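How Do You Teach a Robot to Go Fishing?
Savar Science Pages for Young Readers

When you were small, maybe a grown-up put a hand over your hand and helped you to hold a pencil. After many tries, you could do it alone. A robot can learn in a similar way.

One way is to hold the arm of the robot and move it through the job. The arm has sensors in its joints, and they remember every bend. Another way is remote control. A person moves a controller, and the robot copies the movement at the same moment. Both ways are called "demonstration," because the person demonstrates, or shows, the task.

Let us take a fishing game. The toys must go from the tray into the buckets. For you it is easy, but the robot must learn many small things: where is the toy, how low to reach, when to stop.

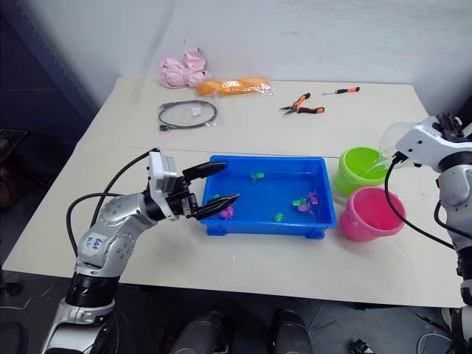 Two robot arms, a blue tray with toys, and a green and a pink bucket.

One demonstration is not enough. If the robot sees the job only one time, it may copy the same path always, even when the toy lies in a different place. So the teacher moves the toys and shows the job again. For a game like this, a team may record 30 demonstrations before lunch and 3,000 before the robot is good at it.

Using a tool makes the lesson harder. The robot must hold the net by its thin handle, and it must also learn where the ring of the net is. A small camera near the gripper helps, because it looks at the work from very close.

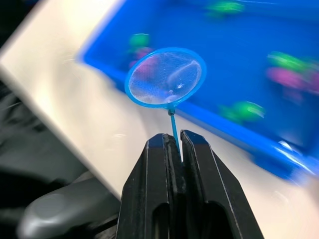 What happens if the teacher makes a mistake?
The robot can learn the mistake too, so the team often removes bad demonstrations before the training begins. Sometimes they keep one where the teacher drops a toy and picks it up again, so the robot can learn how to fix a problem.

Try it at home on Sunday: close your eyes and let a friend guide your hand to pick up a spoon. Then try it alone.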